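Sallari Steam Times, data card and readme
Last edited 5/18/24

What this is

A table of steaming times for home cooks, pulled from 315 printed recipes and package labels. One row per food per source. The columns are food, weight, starting state (fresh, chilled or frozen), stated minutes, source type and notes. It is a plain CSV file and opens in any spreadsheet program.

What it is not

It is not a test of anything. I copied what the sources claim. Most recipe writers don't say how hard the water was boiling, how full the basket was, or whether the clock started before or after the steam did. Treat every number here as somebody's opinion with a unit attached.

Where the rows come from

The first batch came from the Forner list, which had 951 entries when I got it. A lot of them were the same bun recipe passed from one cookbook to the next with a new headnote. I threw out any row I could match word for word to an older one. The Golob list was added later and is cleaner, though it gives weights for meat and almost never for dough. 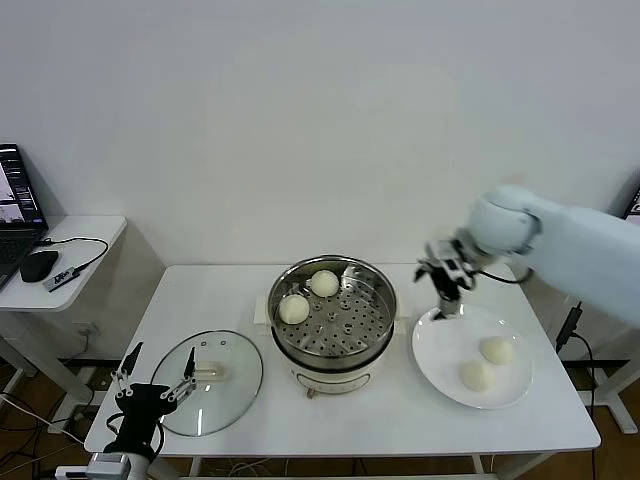
Why do two sources give such different times for the same frozen bun?

Mostly they are measuring different things. One starts the clock with cold water in the base and the other with steam already rising, and few bother to tell you which. The "start" note is filled in only where the source spells it out.

Known problems

Altitude is missing everywhere. "Medium bun" means whatever the writer wanted it to mean. Times given as a range were split into low and high, and I have doubts about the high ones, which look padded. The Bokow rows quote a 2000-watt appliance and should not be mixed with stovetop rows. Fish is thin. Rice was left out on purpose, and please don't send me any.

An averages tab existed before June and has been removed. People were quoting it as if it meant something.

Using it

Filter by starting state first, then by weight. If fewer than five rows are left, you don't have enough to argue with. For dough over 200 grams I wouldn't rely on this table at all.

Corrections

Send the source, the page and the exact wording. "My grandmother does twelve minutes" goes in the notes column at best.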